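Storing fruit and veg through the winter

Most of what we grow and buy in Brollbridge will keep well past Christmas if it goes away sound. Sort everything before you start and eat the damaged pieces first.

Step 1. Check each piece

Turn it over in good light and feel for soft spots. With citrus, look closely at the peel, where small pits are normal and a sunken brown patch is a warning.
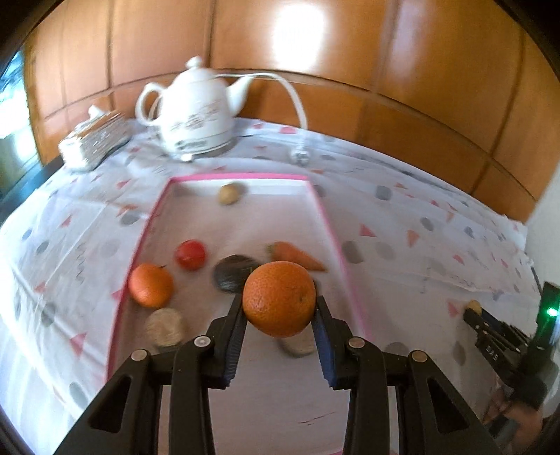

Step 2. Choose the place

An unheated cupboard or shed is fine if it stays above freezing. Ours sits at 8 or 9 degrees, which suits citrus. Keep apples well away from potatoes.

Step 3. Pack potatoes

Brush off loose soil but don't wash them. Use paper sacks — never plastic — and fold the tops over to shut out the light.

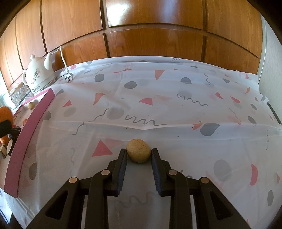 Check the sacks every fortnight and take out anything that smells or has gone green. Small ones shrivel sooner than big ones, so use them up early. Anything as small and round as the tan-yellow one in the photo can go in a stew whole. By March most of what is left will be sprouting, so rub off the shoots and cook those potatoes within the week.

Maja Żak, 2023-11-12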